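Chapter 5
Closures and Seals for Dry Goods

Learning goals

After reading this chapter, you should be able to:
Name the main parts of a closure and state what each part does.
Tell the difference between a closure that holds a product in and one that keeps water vapor out.
Work out the thread engagement of a simple screw cap.
Choose a liner for a given dry product and shelf life.

Key terms: finish, land, skirt, liner, thread engagement, application torque, removal torque, headspace, caking

5.1 Why closures get their own chapter

Chapter 4 dealt with the walls of the container. Glass was treated there as a perfect barrier, and for most purposes this is correct. Water vapor does not pass through a glass wall at any rate that matters to a packer of dry food. It follows that nearly all of the moisture gained by a product in a glass jar enters at the closure, either through the closure material or through the gap between the closure and the rim.

Dry foods differ widely in how they respond to that moisture. Whole peppercorns can take up a fair amount of water before the user notices any change. Garlic powder cannot. It begins to cake early, and once caked it will not flow through a sifter. Salt stays dry until the humidity of the air passes a fixed point, then takes up water quickly. The designer must know which kind of product is going into the jar before choosing anything else.

The closure also has to be opened, often many times. A jar of dried herbs in a home kitchen may be opened 91 times before it is empty. Each opening replaces part of the air in the headspace with room air, and each closing depends on the user to bring the parts back into contact. A seal that performs well on the filling line but poorly after repeated use is a poor seal for this class of product.

5.2 Parts of a closure

The part of the container that receives the closure is called the finish. The name comes from early glassmaking, when the neck was the last part to be formed. The top surface of the finish is the land. In a simple screw cap, the sealing surface is the contact between the land and the underside of the cap, or the liner placed there.

The side wall of the cap is the skirt. On small jars the skirt is often made much deeper than the threads need, to give the hand more to hold. A deep skirt adds weight and cost but has little effect on the seal. Students often assume the reverse. The seal depends on the force at the land, and that force comes from the threads, the torque applied, and the stiffness of the top panel.
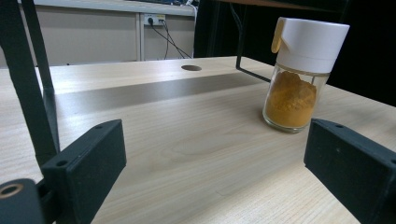 5.3 Thread engagement

Thread engagement is the amount of turn, measured in full turns, over which the cap thread and the finish thread are in contact. It is found by dividing the length of thread in contact by the length of one full turn of thread.

Worked case. The Tamley jar has a thread path of 93 mm for one full turn. With the cap fully seated, 71 mm of thread is in contact. The engagement is 71 divided by 93, or 0.76 of a turn. If the design rule in use calls for at least one full turn, this cap does not meet it. The usual fix is a longer thread -- a deeper skirt alone will not help.

Note that engagement says nothing about how evenly the load is spread. A cap with a single thread start tends to pull harder on one side. A cap with two or more starts spreads the load better and needs less turning to close, but each thread is steeper and the cap may back off more easily under vibration.

5.4 Liners

A liner is a soft layer between the top panel and the land. It fills small faults in both surfaces. Three types are covered in this chapter: pulp board with a facing, foamed plastic, and the induction-sealed membrane. The first two stay in the cap. The third is bonded to the land and is removed by the user at first opening, after which the jar relies on whatever is left.

Section 5.5 compares the three types using the Ikora and Clornau test jars introduced in Chapter 2. Section 5.6 covers torque loss in storage, using the Zelenák method. Readers who have not worked with torque units should review Appendix B before going on.

Review before continuing

Define finish and land in your own words.
Explain why wall thickness has little effect on moisture gain in a glass jar.
A cap has 93 mm of thread in contact, and one full turn is 91 mm. Find the engagement to two decimal places.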